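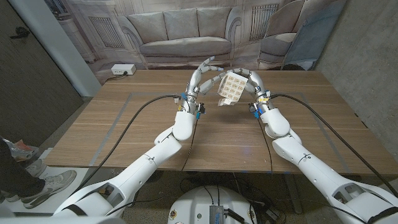

Cream box with the tan grid print, held over the taped area.

17/02/2019

Packaging notes, small goods. Sunday, so the building was quiet and we had the table to ourselves. Buppha Bunnag set up, I wrote. Ratree Kamolrat will read this before she talks to Rattanakul, so I have put the parts she needs under their own headings.

Table
Left the gray tape where it was. The rectangle is bigger than we need for goods this small but the edges are still stuck down well and I would sooner keep it than lay new. One corner had picked up fluff, cleaned with a damp cloth. The white outlet box stays at the back left. If anyone moves it, put it back there, the short cord gets in the way anywhere else.

The wood grain shows some shine from the overhead lights. For handling it makes no difference. For judging print color it does, so the color check gets done by the window in the other room.

Box
Small cube, cream-white, little tan-brown rectangles in a repeating grid. The pattern is the thing to watch. On a plain box you can fold a panel slightly off and it will pass. With a grid the eye goes straight to the corner where the rows fail to meet. Buppha wants the repeat shifted so a fold never lands in the middle of a motif. I agree, but it means a new plate and Erkora will charge for it. Ask them for the price on 400 and on 600 before deciding.

Corners: press lightly with a thumb and look again. Keep fingers on the back and sides and leave the top panel alone, it marks.

Barcode
Rule stays the same as in the last round — printed paper goes barcode side out, near a corner, never across a fold. The small black-and-white code with the line of characters under it is fine at this size as long as the paper lies flat. A slight angle is acceptable. Thin stock lets the print on the other side show through, and I want to hear from Suva whether they have something heavier in the same white. Show-through in a pale pink or beige is not a reading problem, it just looks cheap.

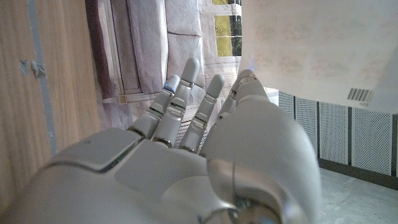

Backdrop
The printed living room behind the table is holding up. Gray and cream walls, white window frames, green outside. It is hung a little slack and should be pulled down and clipped again before May. Buppha thinks the fields in the windows are too yellow next to our tan print. 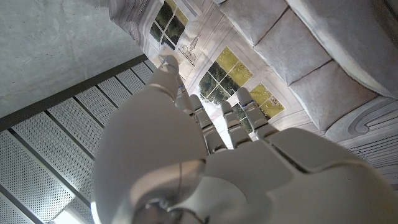

I don't mind the yellow much, but if we ever get a plain one I would use it for color work and keep the living room for everything else. The clips are in the Skollach drawer with the spare tape. Please put them back there.

Bag
Clear film, and it creases as soon as it is picked up. Streaks of light on every fold. The pale contents show well enough through it but the small orange-brown print gets hard to read. Options are a stiffer film or larger print. Stiffer film is noisier and costs more.

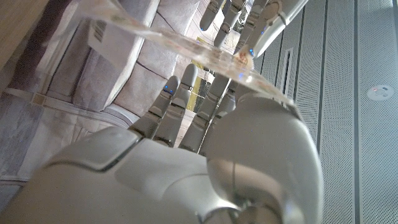
Clear bag, wrinkled. Orange-brown print toward the right side, too small to read at this distance.

To do
Ratree — ask Rattanakul if the print can go up 2 points.
Buppha — sketch the shifted grid, send to Erkora.
Me — call Suva on paper weight, order 30 sample bags in the stiffer film.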